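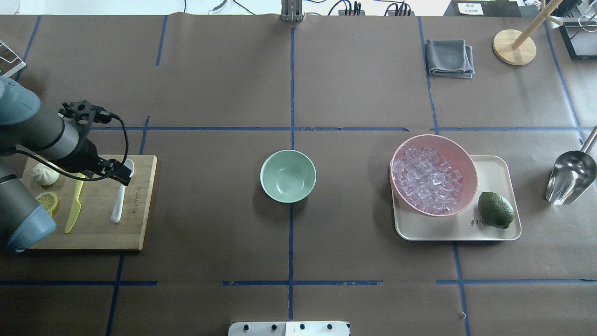
Rendeo open day at Mallisgate -- who else went?

Brikdale Robotics Club forum > Visits and Demos

sprocket_dad
Posted in Visits and Demos

Ok quick one before I have to pick up kids. Went to the Rendeo open day this morning. Parking awful. Coffee free. They had the conveyor line up front that everybody crowds around, and then down the back the tabletop setup with the kitchen stuff, paper down, blue tape all over it. Spent most of my time at that one.

Program they're running on it is called Tazi. The task I watched was "put the spoon in the green bowl." Sounds like nothing. I stood there way longer than I meant to. The spoon is thin white plastic and it's lying flat on a cutting board, so there's hardly anything to get hold of. Gripper comes in over it, stops, comes down a little more, stops. Whole crowd leaning in.

Anyway. Worth the drive I thought. Anybody else?

gearlash
Was there after lunch. Tazi table was the best thing in the building and it had the smallest sign. Conveyor line I have seen three years running, same boxes.

torque_and_tea
Going to be the grump. Spoon in a bowl? My toddler does that. I drove an hour for the welding cell and the welding cell was off. "Back up by 4" said the card. I was there at 4. It was not back up.

sprocket_dad
Welding cell thing is fair, I'd be mad too. But the toddler line, come on. Your toddler has had a lot of practice.

torque_and_tea
He has had less practice then that robot. The guy at the rope said 3,000 runs on that one task. Three thousand! For a spoon!

gearlash
I heard that too but I took it as 3,000 across all the table tasks, spoon was just one of them. There's other stuff on the board and the tray, it isn't there for decoration. The bun, the lemon slices, the bowl of ice. Somebody asked him about the ice and he said they hadn't shown that one all day.

torque_and_tea
Because it can't do it.

gearlash
Or because they didn't want it going everywhere with people standing there. You don't know that it can't.

minmax_molly
Hi, lurker mostly. Is the ice real? Asking for a reason, we tried something like this at the school lab and real ice was a puddle before the second period bell.

sprocket_dad
Didn't get near enough to tell! Rope. It's clear cubes heaped up in a pink bowl, looked like ice from where I was. Could be acrylic I guess. Somebody from the club side might know.

quietloop
I help run the club table at these. Did the setup walk before doors. Putting one up from the cell. 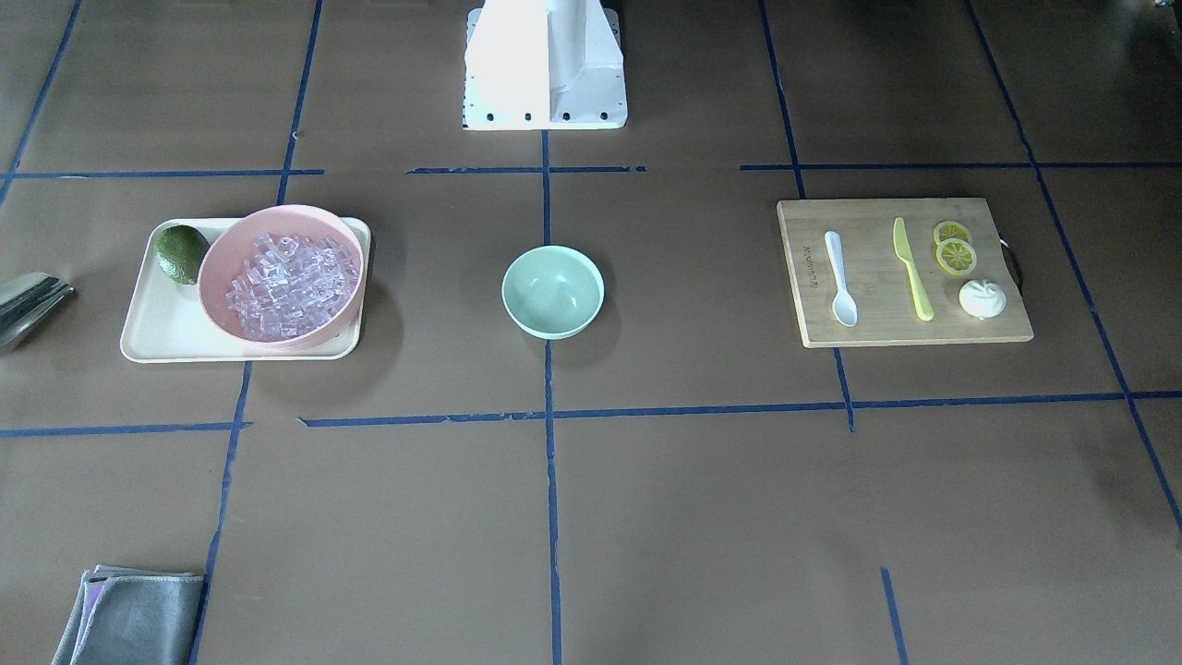

Brikdale Robotics Club -- Open Day Crew

Right so, couple answers. Typing fast, van is half loaded.

Ice: I didn't ask, sorry. Will ask. There was a cloth folded on the paper, that's all I can tell you.

Tape: people kept asking about this. What I was told is it's just for putting things back where they belong between runs. The tape lines mean the person resetting can say "tray goes left, bowl goes middle, board goes right" and not argue. It isn't pretty tape. It's torn in places. They said they redo it when it gets bad and I think it is getting bad.

Numbers: the door clicker said 654 by closing, which is our best turnout for a Mallisgate day. Club got 500 dollars toward the fall workshop out of the raffle. Thank you all. Somebody left a thermos, gray, dent in the lid, it's in the van.

Welding cell: yeah. Not us. Bad sensor on the door interlock, they said.

torque_and_tea
Appreciate the straight answer on the welding cell. Still say they should of put a note on the event page. I would have stayed home.

quietloop
Passed that on already, you weren't the only one.

hobbed_bolt
Question from someone who couldn't make it. Is the layout the same every time? Because if the bowl is always in the same rectangle then it's not that impressive, that's just a taught path. We did taught paths in the 90s.

gearlash
It moved stuff between runs when I was there. Well, the person did. Spoon on the board every time but turned different ways. Bowl stayed put mostly.

hobbed_bolt
"Mostly." So the place is fixed and the pick varies. Ok. That's half the problem.

sprocket_dad
It's the harder half though?

hobbed_bolt
Depends. Picking a thin thing off a flat board is hard, sure. Placing in a wide open bowl is easy, you've got slop in every direction. Put the spoon in a mug and then I'm interested.

minmax_molly
Don't agree that placing is easy. Ours lets go too high and the spoon bounces out, or it lets go too low and the fingers knock the rim and the whole bowl walks. A light plastic bowl on paper slides like crazy. We ended up with putty under it, and then the putty pulled the paper up. Whole other mess.

hobbed_bolt
Fair. Never tried plastic, ours was all metal cups. Heavy.

torque_and_tea
I saw it miss. Just so that's on the record in between all the cheering. Came down beside the handle and closed on nothing, then up it went and over to the bowl with empty fingers and opened them. Very serious about it too. People laughed.

gearlash
I saw that or one like it. And on the next try it got it. Which the person running it didn't make any excuse for, he just reset and went again, I liked that. Last year's demo they'd have cut to a video.

torque_and_tea
Ok yes. Better than a video. I'll give you that one.

quietloop
Back home. Have the wrist view now too, Rendeo were fine with us posting it.

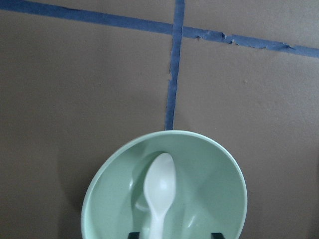
My own thing with these demos is I want to see the view from the hand, every time. Room view tells you if it looked good. Hand view tells you how close it was. Look where the spoon is, scoop up at the far wall with the tip nearly on it, handle running back toward the fingers. If you've got a wider gripper or a smaller bowl there's not a lot left over. So hobbed_bolt, I'm with molly on this, placing isn't free. There's slop side to side, sure, but along the length of the spoon not much.

hobbed_bolt
Huh. Ok. Smaller bowl than I pictured. I was thinking mixing bowl. I take back some of it. Mug comment stands.

minmax_molly
Oh this is really useful, thank you!! Can I show this to my lab kids? They all want to mount the camera way up high and I keep telling them you lose the fingertips.

quietloop
Go ahead, just credit Rendeo and the club. And you barely get the fingertips here either tbh, only the tops of them down at the bottom. I'd tip the camera down a bit if it was mine.

gearlash
Disagree, you want the stuff ahead of the fingers. You know where your fingers are. You don't know where the bowl is.

quietloop
You THINK you know where your fingers are. Wait til a screw backs out.

gearlash
lol. Ok that has happened to me

sprocket_dad
Kids collected, back now. Glad this turned into a real thread. What I'd like to ask Rendeo -- how do they pick which task goes next? On the table there's a knife too, yellow plastic one, and nobody touched it while I was there. My daughter wanted it to cut the lemon. Told her the lemon's already cut. She was not satisfied.

torque_and_tea
Your daughter has the right idea. Cut something. Weld something. DO something.

minmax_molly
Putting things away is doing something! My mom has arthritis in both hands, and getting a spoon out of the drawer on a bad day is a whole project. I would take a slow careful spoon robot over a welding cell in a heartbeat.

torque_and_tea
Hm. Hadn't thought about it from there. Fair enough. I'd still like to have seen the welding.

hobbed_bolt
Is there another day planned or is that it until next year?

quietloop
Smaller one in November, club members first and then open places if there's room. Brikdale side this time, so no conveyor, and the parking is better. Tazi table is a maybe. I asked for it. I also asked about the mug, hobbed_bolt, and the guy wrote it down on his hand so who knows.

hobbed_bolt
Put me down. Bringing my own mug.

gearlash
Me plus one please.

torque_and_tea
Is the welding cell coming

quietloop
No. It weighs more than the van.

torque_and_tea
Put me down anyway I guess. And the thermos is mine.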